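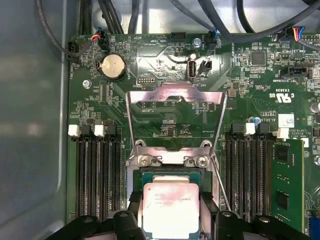

Vamura Two-Finger Gripper Kit

Printed parts, hardware and servo for one parallel gripper, sized for light work at a bench. The kit suits builders who already have a small arm and want fingers that get into a computer chassis or a similar tight space.

The fingers are matte black plastic with a stepped profile. Small round holes along each one take pads or tips of your own. Either finger can be replaced with two screws and no recalibration of the arm.

What it's used for
Most of our own testing is done on retired workstations. A CPU socket makes a good test area: the processor sits low, the retention frame stands up over it when open, and there are memory slots on both sides. We use it for lining up the fingers over a part and for slow approach moves. Use scrap boards until your arm repeats well, and keep the fingers off the socket contacts.

Specifications
Opening: 70 mm
Finger length: 60 mm
Wrist camera mount: included, fits small USB modules
Camera setting used in our sample files: 720 lines
Cable: 2 ft, longer on request

In the box
Left and right fingers
Palm plate and linkage
Servo with horn
Camera bracket
Screws and one hex key

Not included: arm, camera, power supply, controller.

Fit
The palm plate bolts directly to the Laizer wrist. For a Skutmont arm, order the adapter ring separately. Other arms will need a plate drilled to match, and the drawing is in the download folder.

Assembly
Allow an evening. Set the servo to center before fitting the horn, or the fingers will not close evenly. Mount the camera bracket last and check that both fingertips show in the view at full opening.

Orders and spares
Kits are packed at the Tulura shared workshop and go out every Wednesday. Spare fingers are sold as a pair. Print files for the fingers and bracket are free to download.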